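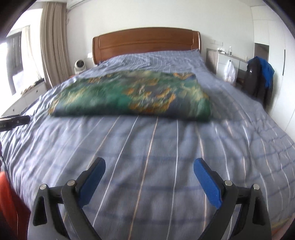

Pince manuelle Cluva : convient-elle à la collecte de gestes sur textiles de grande taille ?
Publié par Tamara Bondarchuk le 28 juin 2019 – rubrique Matériel et kits

Bonjour,

Notre service étudie l'acquisition du kit Cluva, distribué par Tokarz, pour enregistrer des gestes domestiques : pliage de couvertures, remise en place d'une couette, rangement de linge. L'offre qui nous a été transmise s'élève à 1 563 euros pour la pince à deux doigts, le support et une licence logicielle d'un an. Une seconde proposition, sans licence, est à 1 129 euros.

Avant de soumettre le dossier à notre direction, je souhaiterais connaître l'avis d'utilisateurs sur deux points : la tenue des patins sur les tissus fins et la qualité des enregistrements lorsque l'opérateur se déplace le long d'un lit double. La documentation commerciale ne traite que d'objets rigides.

Je vous remercie par avance de vos réponses.

Stamatia Kourkoulas
Membre depuis mai

Madame,

Nous employons ce kit dans notre établissement pour des travaux comparables. Les patins texturés saisissent correctement un bord de couverture pliée, à condition de présenter la pince perpendiculairement au bord. Sur une housse de couette tendue, la prise est plus incertaine ; il convient de former d'abord un pli avec l'autre main, ou de travailler avec deux pinces, ce qui double évidemment le budget.

S'agissant des déplacements, la principale difficulté est le flou de mouvement. Nous demandons aux opérateurs de marquer un arrêt avant chaque saisie et d'ouvrir les rideaux. Les séquences tournées le soir, sous un simple plafonnier, ont été pour l'essentiel écartées.

Je vous recommande de vérifier les conditions de renouvellement de la licence. Sans elle, les fichiers restent lisibles, mais l'outil de synchronisation n'est plus accessible. L'offre à 1 129 euros ne présente donc d'intérêt que si vous disposez déjà de votre propre chaîne de traitement.

Pichit Sriwong

Bonjour, pas d'expérience sur les textiles. Pour la vaisselle, rien à signaler. Prévoir une carte de 64 Go, celle fournie est trop petite.

Kyrylo Skoryk

Je complète la réponse de Mme Kourkoulas. Tokarz accepte le prêt d'un exemplaire de démonstration pour les organismes qui en font la demande écrite – le nôtre est resté deux semaines dans nos locaux. Cette période suffit pour essayer plusieurs types de literie. Nous avions également consulté Skullico, dont la pince est plus légère, mais dont les doigts nous ont paru trop courts pour une couverture épaisse.

Les patins de rechange ne figurent pas dans l'offre de base et doivent être demandés au moment du devis.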